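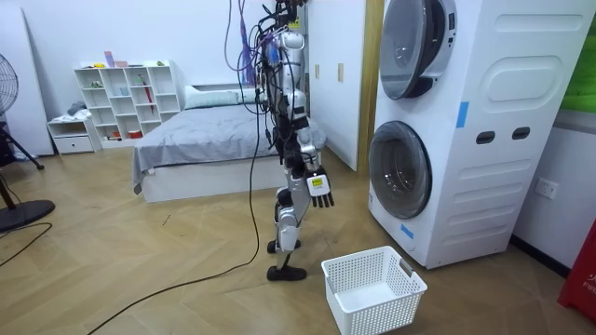 Page 2 of 3

POST-FAULT CHECK, HUMANOID, LAUNDRY CELL
Site: Joletti test flat, bedroom
Checked by: Lorcan Gallagher
Date: 09/01/2026
Unit hours at check: 1,331
Fault ref: 662 (right elbow dropped under load, arm went slack over the basket, no alarm on console)

1. Overhead cables, purple / blue / black
OK with comment. Sleeving fine. Bundle still drapes over the shoulders when robot stands upright. Wants lifting clear before any bending moves. Raised in November, not done.

2. Long black cable to floor
FAIL. Trails in a loose curve along the herringbone. Trip hazard for us and a snag hazard for the rear foot. Route it up with the rest or cover it.

3. Fan cable
FAIL. Same side of room. Move fan or tape cable down. Not robot related but still counts.

4. Right elbow
FAIL. Brake let go twice in 300 cycles on the bench, no load on it second time. Swapped for the Orkel spare, old one bagged for Cârstea to strip. Do not refit.

5. Right wrist and hand
OK. Fingers open and close full travel. Label on back plate still readable.

6. Left arm
Not checked. Panel screws rounded off, need the extractor set. Carry to page 3.

7. Feet and ankles
OK. Bit of play in the rear ankle, within limits. Re-check after 150 cycles.

8. E-stop
OK, tested from both sides of the bed. Console took its time to show it though. Ask Junosov if thats the logging or the actual stop.

9. Washer-dryer
OK. Both door glasses sound, no new marks on the cabinet. Blue tape to stay on the front, vision lot use it.

10. Laundry basket
OK. No cracks in lattice, handles fine. Keep it EMPTY until item 4 is signed off. No towels, no "just one shirt".

11. Clearance
Comment. Tight between front foot and cabinet once the basket is down. Nobody to reach in there with drives live, use the litter picker.

12. Console alarm for slack arm
FAIL. Should of tripped on 662 and didnt. Threshold set far too high. New value sent to Junosov, waiting on reply.

RESULT: not released. Standing and stepping only, right arm drives off. Items 2, 3, 4 and 12 to close before laundry runs restart.

Signed L. Gallagher
Second signature: outstanding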